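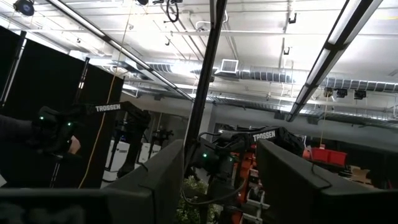 Water softener regenerates every night, is that normal?

Posted in Plumbing and Water, September

We moved into a house in Bowen that came with a Graluvden softener in the basement. It runs a cycle at 2 in the morning, every single night. The last owner left the manual but it covers three models and I'm not sure which one we have. There are two of us in the house and we use 115 gallons a day going by the water bill. Hardness on the town report is 24 grains, which I gather is high. I've gone through a lot of salt already. Is something broken, or is it set wrong? I don't want to pay for a service call if it's a button.

3 answers

Answer 1 (accepted)

Sounds like it's on a day timer set to 1. Hold the clock button until the display blinks, then press it again until you get to the days setting. On older heads there is a dial with pins instead, and every pin that is pushed out is a night it will run.

To work out the right number, multiply your daily gallons by the hardness. You get 2,760 grains a day. The capacity should be on a sticker on the tank or under the lid. Divide capacity by your daily grains, round down, and take off one day so you have a reserve. Whatever unit you have, it is very unlikely to come out at every night.

Check for iron too. If the report lists any, you need to go a bit shorter between cycles.

Answer 2

Mine did this and it was the meter cable. It had come loose from the head and the thing went to some kind of default. Pushed it back in and it was fine. Mine is a Gesard though so maybe different.

Answer 3

Just replace it. I paid 700 for a new one at Plalby and never looked back. Those old ones waste water.

Comment from original poster: It was the timer, set to 1 like you said. Sticker was under the lid. I have it on 8 days now and will see how the salt goes. Cable was plugged in.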